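Jotik Tabletop Arm: planning and budgeting guide
Supplied and supported in the UK by Molefe, Sarnley

The Jotik is a single black arm with a gripper, sold for kitchen handling trials, teaching labs and small test kitchens. It can be bought outright or leased for a fixed term. Prices are quoted per site, as most buyers need a different mix of software and support.

What to budget for
The arm is usually the largest line in a quote, but other costs should be allowed for from the start. These are the simulation licence, the marker plates for the gripper, a sturdy table, installation and one day of training. Delivery is charged separately outside Sarnley and Clamville. Spare gripper parts are best ordered with the arm, as later orders go out with the monthly shipment.

Try the layout first
We ask every customer to build their table in the simulator before placing an order. Put in the pans, cups, trays and food you expect to handle, at their true sizes, and run the arm over the lot. Most changes to an order come out of this step, usually a longer table or a smaller container.
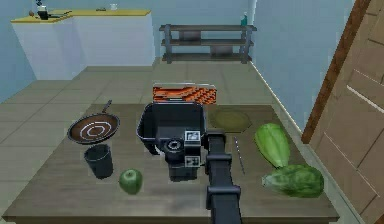
The simulator licence runs for 12 months and covers 5 users at one site. If you go on to buy the arm within that time, the licence fee is taken off the invoice. Layout files can be sent to Thảo Ung, who will check them for reach and clearance and return a marked-up copy.

Space and services
Allow a clear floor area behind and to both sides of the table. Doors that open towards the arm should be kept shut while it is running, or the table moved. The arm needs one ordinary wall socket on its own circuit. No compressed air is required.

Order details
Arm with gripper: part 812
Marker plate set, two plates: part 438
Simulator licence: ordered by site name
Deposit: £1,000, returned if the site survey rules out installation
Lead time: about ten weeks from deposit

Servicing
The first service is included. After that, a yearly visit can be added to the lease or paid for as it falls due. Visits for the Clamville area are grouped together in April.

For a written quote, contact Beverley Sowerby at the Sarnley office with your site address and preferred start date. Current quotes are held until December 5, 2025.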